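Narayanan Kulkarni had written most of the Flistham rulebook himself, so he knew rule 93 by heart. No person reaches over the table while the base lights are lit. It did not say what color. In April a trainee had asked him about that, and he had told her it would be in version 4.

He was still on version 2.

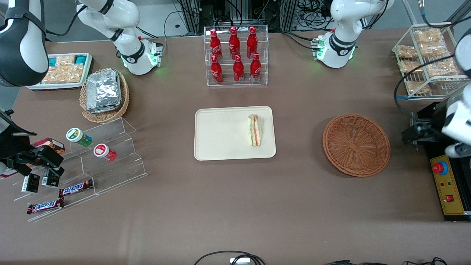 Rule 93 had come out of the Vusesa line, where the arms were slower and people got used to them. He read it again at his desk, then went down to the cell with a pencil. Both bases showed green. The sandwich stood alone on its tray, and the wicker basket beside it was empty. He wanted very much to move the sandwich over himself. It would take a second.

He kept his hands behind the line and looked across at the red button on its yellow panel – too far, he thought, for someone with short arms. He wrote that down. Then he crossed out "lit" and wrote "lit, any color," and went to find the trainee.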